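Counter display

A counter display is a small stand for goods sold close to the place of payment. It is common in kiosks, bakeries and hotel lobbies. 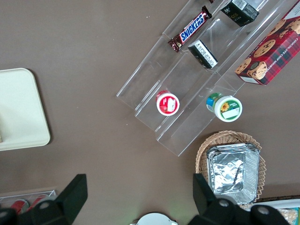 Stepped stands came into wide use when shops became smaller and the counter had to carry more goods. Clear acrylic is often chosen for them, and a candy bar such as Snickers may lie on an upper tier. The maker Skavard lists 116 models in its catalog, most of them with two or three steps.

See also: Shelf, Kiosk, Bitau (shop fittings)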